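4.3 What the wrist view leaves out

The results in Section 4.2 look good, and we think they look better than they should. A policy trained only on wrist-view recordings from the hand-held grippers reached the success rates in Table 3 without any view of the wider workspace. Earlier work has read numbers of this kind as evidence that a camera close to the fingers is enough. In this section we try to break that reading, and we partly succeed.

Our demonstration set holds 393 episodes of tabletop food handling, recorded at our Fuvmont site with the two-handed version of the Trinano tool. Each episode has three streams: one from each gripper and one from the head of the person giving the demonstration. The policy from Section 4.2 saw only the first two. When we went back through the training data, the first thing we checked was how much of the task each wrist stream shows in the seconds before contact. For long stretches it shows very little. The fingers take up much of the view, the table takes up most of what is left, and the object that matters may be only a sliver near a corner (Figure 6a). 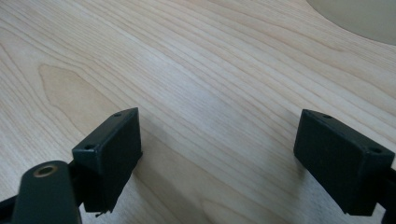 Elínborg Skov objected, on reading a draft of this section, that a sliver may be all a policy needs. A curved rim entering the view from a known side fixes a direction of travel, she wrote, and once the hand moves that way the rest of the object comes in by itself; we should not assume that an input which looks poor to a person is poor for a network.

We take the objection seriously, and it is the reason for the masking test that follows. But it rests on two conditions that are easy to pass over. The first is that the side from which the object enters really is informative, and does not simply repeat the habits of the person who recorded the data. The second is that the policy uses the rim at all, and does not fall back on the average path of the hand. Success rates on layouts close to the training layouts cannot separate these cases.

Masking test. We took the trained policy and covered parts of its wrist input at test time, without retraining. In the first condition we replaced everything outside the finger region with a flat patch in the mean color of the table. In the second we kept the background and covered the fingers. In the third we kept both but swapped the background for one taken from a different episode at the same time step, so that the input was sharp and plausible but wrong. If the policy were steering by what it sees near the fingers, the third condition should hurt it most, because there it is being actively misled.

It did not. During the approach phase, predicted hand motion under the swapped background stayed close to the prediction under the true background, and we could not tell the two apart by looking at the plotted paths. Covering the fingers did more damage than swapping the world behind them. We find this hard to square with the claim that the policy has learned where the containers are. A simpler account is that it has learned how this group of demonstrators tends to move, plus a reasonable estimate of how far along the motion it is, which it reads from the finger opening.

The picture changes near contact. In the last part of the reach, swapping the background broke the policy quickly, and the predicted paths drifted toward the wrong object. So the wrist view is being used, but late.

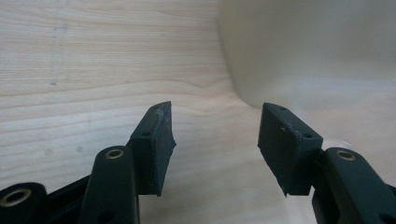

The switch between the two regimes is not sharp, and we warn against reading too much into the exact time step at which it seems to happen. Vsevolod Nazarenko reran the analysis with a different smoothing window and the crossover moved. What did not move was the order of the effects: habit first, vision second. We would trust that ordering and little more.

Two smaller concerns should be stated plainly. Wood grain is a strong texture, and our tables have a lot of it. A network can in principle tell its position over a table from the grain alone, in the way one might find a place on a map by the shape of a river. We used very few tables. A policy that has memorized them would pass most of our tests and fail in the next room. We attempted a control by printing plain cover sheets and recording a further 98 episodes over them. The wrist-only policy trained on those episodes was worse, but the set is also smaller, and Chie Ishida has argued, correctly in our view, that the two explanations cannot be pulled apart with the data we have. The second concern is glare. Bright bands of reflected light shift with the height and tilt of the hand, and give the network another cue that has nothing to do with the task. We did not control for it.

Adding the head view. The natural remedy is to give the policy the third stream. We did this in the plainest way possible, with a separate encoder for the head camera and features joined before the action layers. We used the encoder published with the Mercado baseline and changed nothing in it, so as not to tune our way to a nicer result.

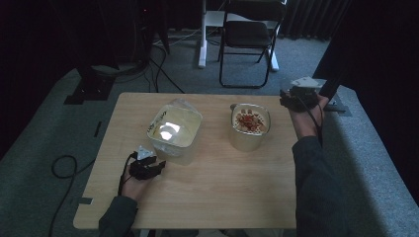 Layout information is the whole argument for this stream. The policy should be able to plan a reach toward an object that the wrist cameras have yet to see, and it should do so from the start of the episode. The head view does contain that information. In Figure 6c the square plastic container and the metal cup are both on the table, with a gripper to either side, and the relation among all four can be read from one image. It also contains a good deal that we would prefer the policy to ignore, such as the folding chair beyond the table and the cables on the carpet. A frosted container wall and a brushed metal cup are also poor surfaces for any method that depends on depth, and we therefore report only results from color images.

With the head stream added, early-phase predictions began to respond to changes in layout. When we swapped the head image for one from another episode, the predicted path moved toward the swapped layout, which the wrist-only policy had never done. This is the result we would defend. The gain in overall task success was modest on layouts similar to training, and larger on the held-out layouts. The obvious temptation is to present the held-out figure alone. We do not think that would be fair, because the held-out layouts were chosen by us, after we already suspected where the wrist-only policy would fail.

We also cannot rule out that the head stream brings its own shortcut. People turn their heads toward what they are going to reach for, often before the hand moves. A camera on the head therefore leaks intent, and a policy could learn to read the direction of the head in place of the arrangement of the table. On a robot with a fixed head camera that cue is gone. We trained 5 seeds of a version with randomly shifted and cropped head images, meant to weaken the link between head direction and target. Of these, 2 lost most of the gain on held-out layouts, and the others kept it. Tomoyo Ichikawa repeated the two poor runs with a longer schedule and recovered part of the loss in one of them. We have no good explanation for the spread. It is large enough that a paper reporting a single seed could have reached either conclusion.

What we claim, then, is limited. Wrist-view recordings from hand-held grippers are sufficient for the contact phase of the tasks studied here. They have not been shown to be sufficient for the approach, and the success rates usually offered as proof do not test it. We ask that future comparisons, including those built on the Stetenik task suite, report a swapped-background condition for each phase of the motion. The test needs no new data and no retraining. Until such figures are available for other systems, we treat our own wrist-only numbers in Section 4.2 as an upper estimate of what the policy sees, and Section 4.4 repeats the main comparison with layouts drawn by Fumiko Shimada, who had no access to the earlier results.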